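Property Manager, Residential – Skolmont Realty
Full time, permanent. Start as soon as you can, ideally before the end of Febuary.

Need someone good and need them soon. Our rent roll has grown faster than we planned for, and the current team is stretched. If you know your way around a tenancy tribunal and can still be nice to people at 4 in the afternoon, read on.

The job. You'd look after a portfolio of 100 properties, mostly units and older weatherboards near the Drerano end of town, plus a handful of newer townhouses in the Briltance estate. Routine inspections, entry and exit condition reports, lease renewals, arrears, maintenance. Some Saturday opens, shared on a roster. No sales targets. No cold calling.

You'd report to Merja Oksanen, who runs the property management side. Merja does the owner statements herself, so you won't be stuck with end of month.

What you need:
Current registration or licence, or be well into getting it
Two years in residential property management, more is better
Driver's licence and your own car (we pay a km allowance)
Decent written English – owners get a lot of emails from us
Police check, we organise and pay

Nice to have: trust accounting, strata experience, a second language. Body corporate stuff comes up a fair bit with the Briltance places so any background there will get you noticed.
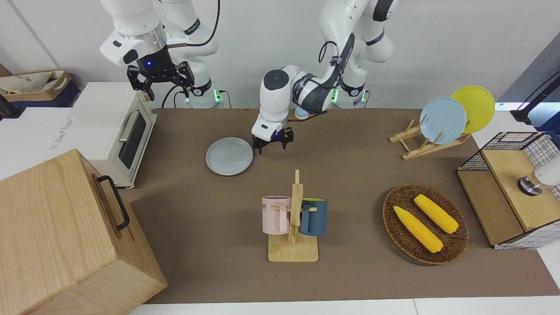
Hours are 8.30 to 5, with a weekday off in lieu whenever you're rostered for a Saturday. Four weeks leave plus the office shutdown over Christmas. Salary depends on experience, put your expectations in the letter please, saves everyone time. Super on top. Phone and laptop supplied. Parking out the back, first in best dressed.

The office is upstairs at Magnusson Arcade, above the chemist. Stairs only unfortunately, the lift isn't due until June. If that's a problem for you tell us and we'll sort out a desk at the ground floor branch – same job, same pay.

There are 10 of us all up. Fairly quiet office in the mornings, less so once the keys start coming back.

How to apply. Resume and a cover letter, one page, to Iida Harju at the front office. Email or drop it in. Tell us the size of the portfolio you manage now and what notice you have to give. Two referees, one of them a current or recent manager. We won't ring anyone without checking with you first.

Applications close January 24, 2020. Interviews will be held in the 14 days after that, we may start talking to people earlier if the right one turns up. Everyone who applys gets a reply.

No recruiters thanks.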